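# Teaching the Drosano Hand to Turn a Rotary Switch
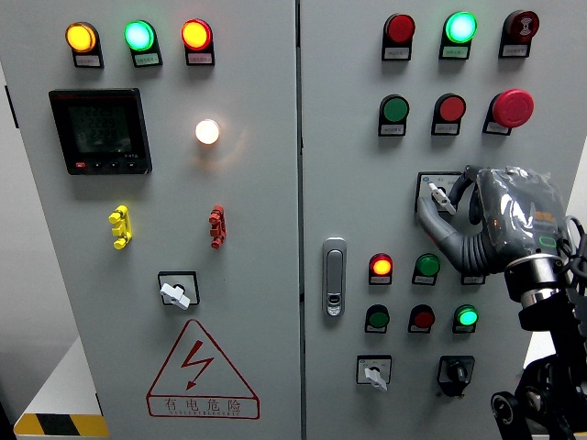
*Fingertips on the selector handle, right-hand door, below the emergency stop.*

This guide covers one job: getting a Drosano hand to take hold of a rotary selector on a control cabinet, turn it one position and let go cleanly. It applies to the Switchroom Kit from Huvetti, software release 4. If you are on an older release, update first. The menu names changed and you will get lost.

You need a cabinet you are allowed to touch. Train on a practice panel or a cabinet that has been isolated by someone qualified to do it. The kit is sold for inspection and routine switching, and the grip wrap is not rated as electrical insulation.

## Before you start

- Kit unpacked, arm bolted to its base, hand locked at the wrist ring
- Amska control tablet, charged
- A printed copy of your panel layout with every switch named
- The arm's stop pendant, held by a second person

Check the wrap on the fingers. Small wrinkles at the knuckles are fine. A tear at a fingertip is not, and the hand will slip on a smooth handle long before you notice the damage. Spare wraps come in the lid of the case. Part number 103 is the full hand.

## Step 1: Map the panel

Open **Panels > New** on the tablet and stand the robot square to the doors. Run the scan. It takes a minute or two on a two-door cabinet.

The software finds round lamps, push buttons and lever-type selectors by itself. It is weaker on key-type selectors and often files them as plain knobs. Fix those by hand. Go through the list against your printed layout and type in the names from the label plates, because the scan does not read small plates well.

Mark every emergency stop as **Keep Clear**. Do this even if it looks far from your target. Mushroom heads stick out further than flat buttons, and a forearm that clears the flat ones can still catch one on the way past.

## Step 2: Set the approach

Pick your selector and choose **Approach > From Below**. The default is straight on, which works for a switch standing alone but brings the knuckles close to anything mounted above it.

Set the standoff to 15 mm. The arm will pause at that distance with the fingers open. Look at it from the side and make sure the cable behind the knuckles has room to move.

## Step 3: Close the fingers

Select **Pinch**, not **Wrap**. A lever handle is narrow and the fingertips only need its two flat sides. Start with force at the lowest setting and step up until the handle no longer slides when you nudge it.

If the thumb lands high, go back and lower the target a little. Don't try to correct it with more force. We did that for most of a morning on our first unit and all we got was a scuffed handle.

## Step 4: Turn and release

Enter the angle for your switch and tick **Stop at Detent**. The hand feels for the click and quits turning when it gets there. Tick **Back Off** too -- it relaxes the grip before the fingers open, so the handle isn't dragged back.

Run it slowly the first time. Then run it ten more times at normal speed, putting the switch back by hand after each one.

## Our results

Halima Afolabi ran the long test for us at the Adeyemi workshop in October. She logged 1,609 turns on lever selectors before a fingertip wrap needed changing. Most of the misses came after someone moved the base and skipped the re-scan.

## Common problems

**Hand stops short of the switch.** A Keep Clear zone is drawn too large. Shrink it on the side facing your target, but leave it covering the whole button head.

**Handle turns, then springs back.** Check whether your selector is a spring-return type. If it is, set a hold time in the turn menu.

**Lamps read wrong in the log.** Glare from a bright white lamp can wash out the panel around it. Lower the exposure in **Panels > Camera** and scan again.

Save the finished routine under the panel's name and export a copy before you move the robot to another cabinet.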